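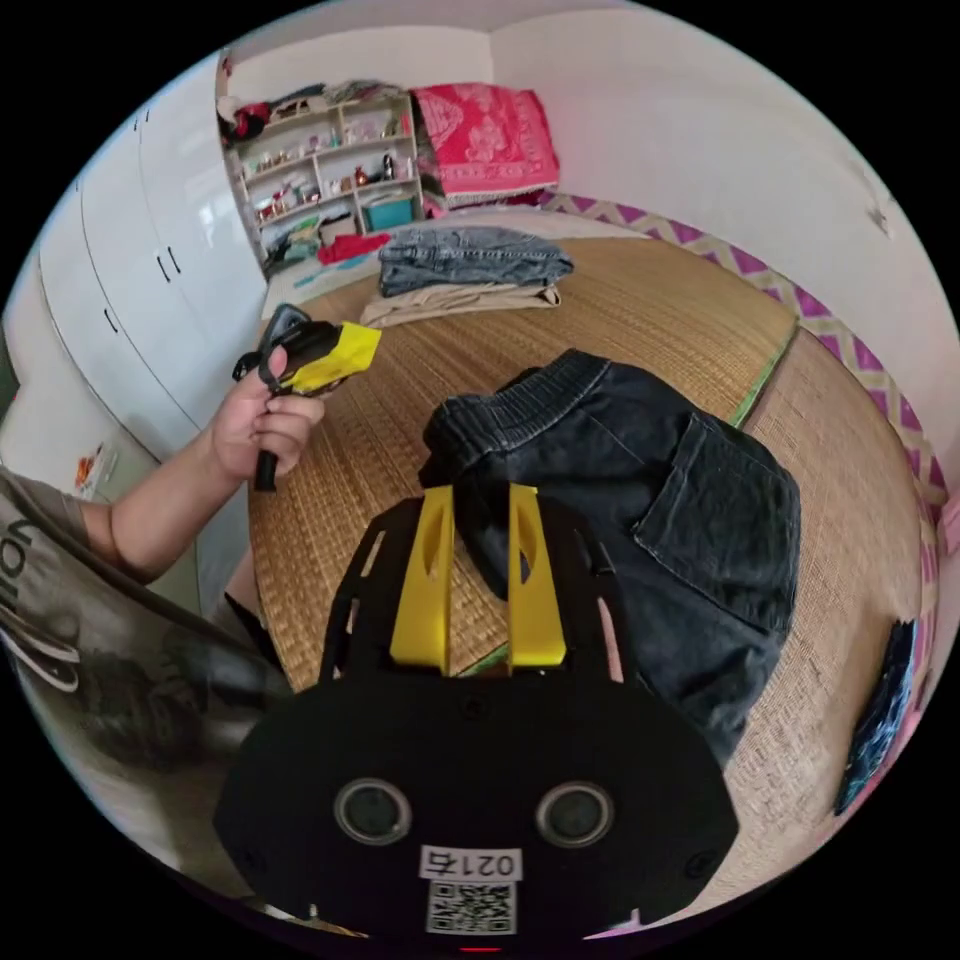 図1　右手側ユニット(ラベル「021右」)の視点画像。指部の先に黒系のデニム衣類、奥に畳まれたズボンがある。

### 評価対象と作業環境

評価対象としたGiltomoraは、衣類操作の教示データ収集を目的とした手持ち型グリッパのレンタルキットである。提供元はStusteoで、機材の貸し出し、収集手順書、映像の受け入れ確認までを一つの契約に含む。基本構成は左右のユニット2台で、操作者は片手に1台ずつ持ち、指部を開閉しながら家庭内の作業を行う。収集した映像は付属ソフトウェアNenanoで転送し、受け入れ可否の通知を受ける。

本節では、ロボット本体を持たない研究室が本キットを借りて、実際の住居で衣類の整理作業を収集する場合の使い勝手を述べる。学習済み方策の性能は次節で扱う。

収集場所は民家の一室とした。実験室に作業台を置いて模擬環境を作る案もあったが、手順書は生活環境での収集を前提としており、室内の家具や収納物を撤去しないよう求めている。そのため部屋には手を加えず、衣類は敷物の上に置いた。対象はズボン類を中心とし、畳む、移す、重ねるの各動作を操作者の判断で組み合わせた。動作の順序は固定していない。

### ユニットの保持と視野

両手作業では、片方のユニットの映像にもう片方のユニットや操作者の腕が入ることがある。手順書はこれを許容しているが、顔が入った区間は提出前に確認するよう指示している。確認はNenanoの再生画面で行い、該当区間に印を付けて送る。印を付ける操作自体は単純である。ただし、再生画面では左右の映像を同時に進めることができず、片側ずつ見直すことになる。収集そのものより、この見直しに手間がかかったという意見が操作者から出た。
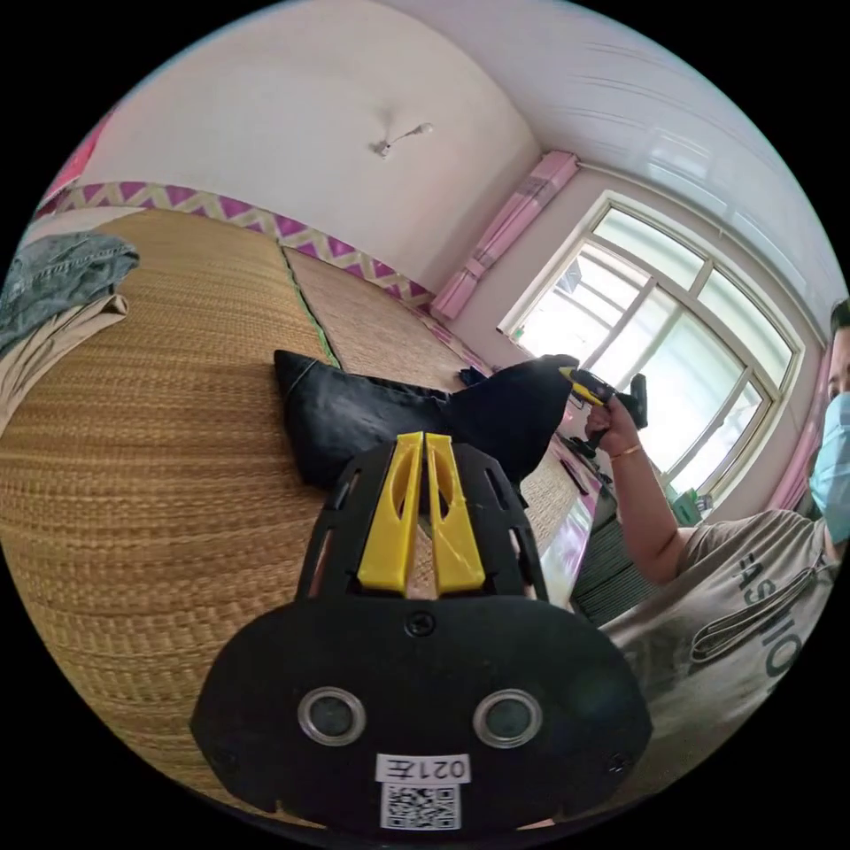 また、ユニットを持ち上げて待機している間も記録は続くため、作業に関係しない区間が映像に残る。手順書には待機中の持ち方について短い記述があるものの、どの高さで保持すべきか、どちらを向けるべきかは書かれていない。操作者によって待機姿勢が異なり、同じ「待機」の区間でも、衣類がほぼ視野から外れる場合と、視野の中央に残る場合があった。区間の切り出しを自動化する際には、この差が問題になる。筆者らは収集の途中から、作業を始める前に指部を対象物へ向けて一度静止するという規則を加えた。規則を加えた後の映像では開始点を目視で判断しやすくなった。Stusteoに問い合わせたところ、同様の規則を追加することは契約上差し支えないとの回答を得た。

左右の識別には、本体のラベルと二次元コードを用いる。個体番号は左右で共通であり、末尾の漢字だけが異なる。貸し出し時と返却時の照合はコードの読み取りで済む。ラベルは作業中の映像にも写るため、ファイル名の付け違いを後から発見する手がかりになった。筆者らの収集でも、左右を逆に登録した記録をこの方法で修正している。
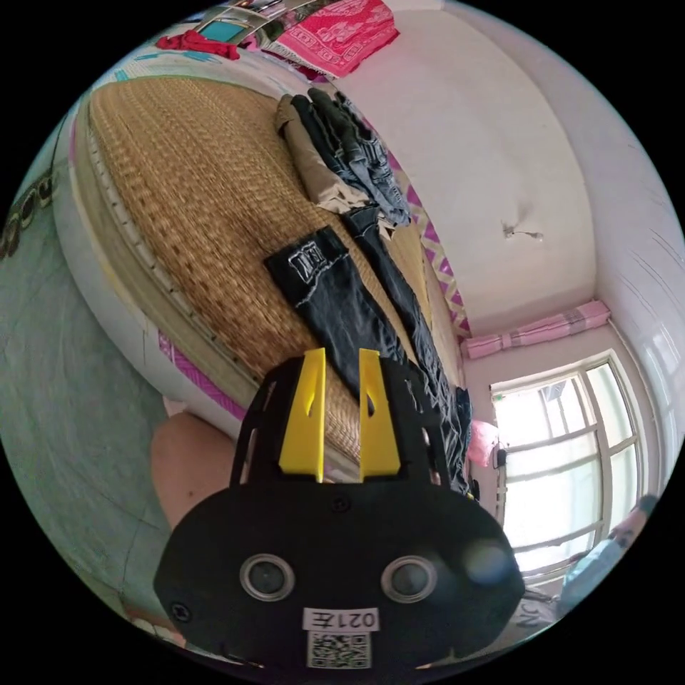
図2　左手側ユニット(ラベル「021左」)の視点画像。指部は開いており、何も把持していない。壁側に濃色のデニム衣類と畳まれたズボンが並ぶ。

### 衣類に対する指部の適合性

指部は平らな板状で、細長い穴が設けられている。デニムのように厚い生地では、縁を板の間に入れれば保持しやすい。一方、生地が下の敷物に密着している場合には、先端を縁の下に滑り込ませる動作が必要になる。操作者はもう一方のユニットで生地を軽く押さえ、しわを作ってから縁をつかむ方法を多く用いた。手順書にこの方法の説明はなく、操作者が作業の中で見つけたものである。

比較のために借用した別方式のキットBellamyでは、指部が短く、手首の動きで縁を持ち上げることになる。薄いシャツではBellamyのほうが扱いやすいという評価であったが、ズボンの裾と腰を同時に持って移す動作ではGiltomoraのほうが持ち直しが少なかった。両者の差は生地の厚さと動作の種類に依存し、どちらか一方がすべての条件で優れるという結果は得られていない。

把持の強さは操作者の手の力で決まる。長く続けると握りが緩み、移動中に生地がずれることがある。収集は5日間にわたって行い、操作者には適宜休憩を取らせた。休憩の間隔は手順書の推奨に従った。疲労の程度を測る尺度は用いていないため、作業時間と把持の失敗の関係については、ここでは述べない。

### 照明条件と受け入れ確認

受け入れ確認の基準には、対象物の輪郭が判別できることと、指部の先端が視野に含まれることが挙げられている。昼間の収集では、窓に面した向きでユニットを構えると画面内の明暗差が大きくなる。
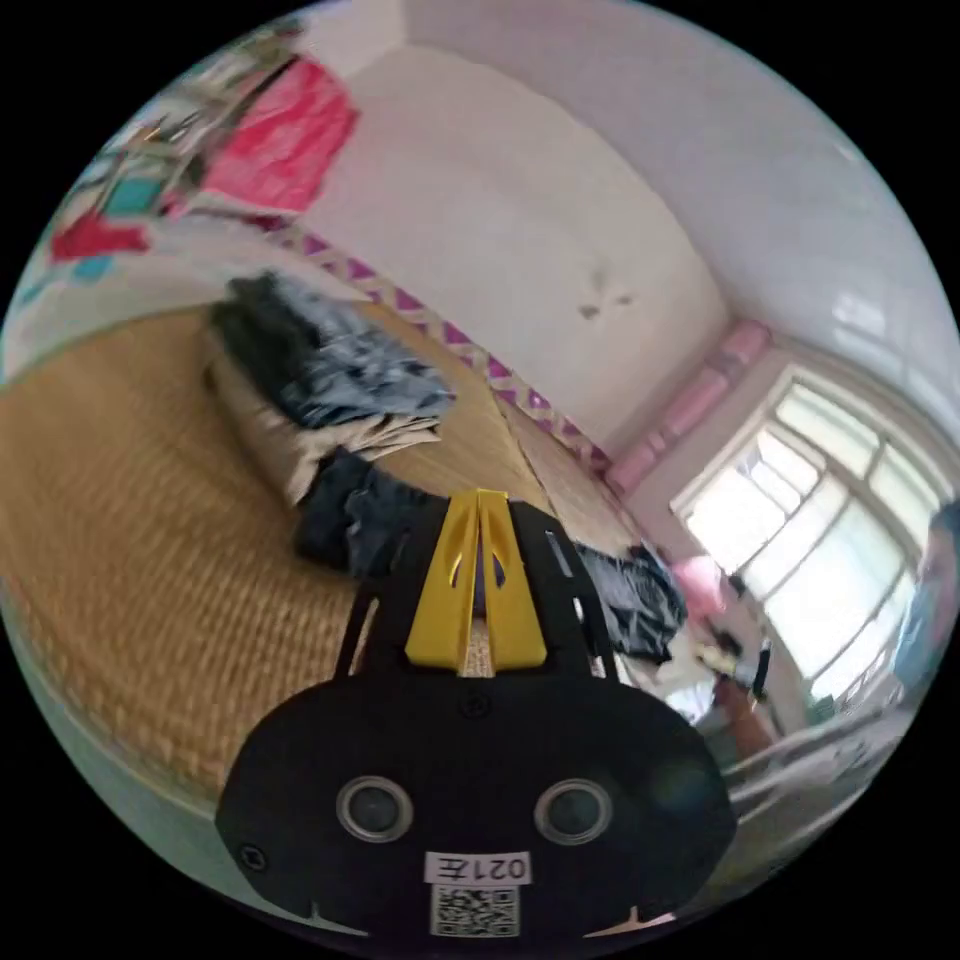 明るさに関する基準は、Nenanoの説明書では対象物の周辺について定められており、背景の白飛びは不合格の理由に含まれない。筆者らは収集前にこの点を誤解し、カーテンをすべて閉めた状態で試行を始めたが、室内が暗くなり、黒や紺の衣類同士の境界がかえって見分けにくくなった。以後は開けたままとした。窓の外が日光でほとんど白く抜けていても、敷物の編み目や、ベージュの布の上に重ねた濃色の衣類は見分けられる。残る問題は動きによるぶれで、右側から入ってきた腕と手のように、速い動きの部分は輪郭が流れる。基準には、ぶれが操作対象に及ぶ場合の扱いは書かれているが、人の手だけがぶれている場合の記述がない。この種の区間は提出時に備考を付けて送った。

受け入れ確認で差し戻しを受けたのは2回であった。理由はいずれも指部の先端が衣類の中に隠れ、長く視野に現れなかったことである。差し戻しの通知には該当時刻が示されるが、その前後のどこまでを撮り直せばよいかは示されない。筆者らは動作の開始まで戻って収集し直し、再提出後に受け入れの通知を得た。

### 導入時の留意点

本キットの利点は、機材の組み立てや較正を利用者側で行わずに収集を始められることにある。操作者に必要な説明は短く、左右の持ち分けと待機姿勢を伝えれば作業に入れる。反面、映像の見直しには別に人員を確保する必要がある。今回の構成では、収集と見直しを同じ操作者に担当させると収集の開始が翌日にずれ込んだため、見直しには操作者とは別に2名を充てた。レンタル期間を見積もる際は、収集の時間に加えて、転送と再提出の余裕を含めておくことが望ましい。

住居を使用する場合には、室内の私物が広く映り込むことにも注意を要する。本キットの映像は視野が広く、棚の中身や寝具など、作業対象以外の物品が画面の周辺に入る。筆者らは居住者に映像の見本を示したうえで同意を得た。手順書には同意書のひな形が付属しているが、映り込む範囲の説明は文章のみであり、見本画像を加えるようStusteoに要望した。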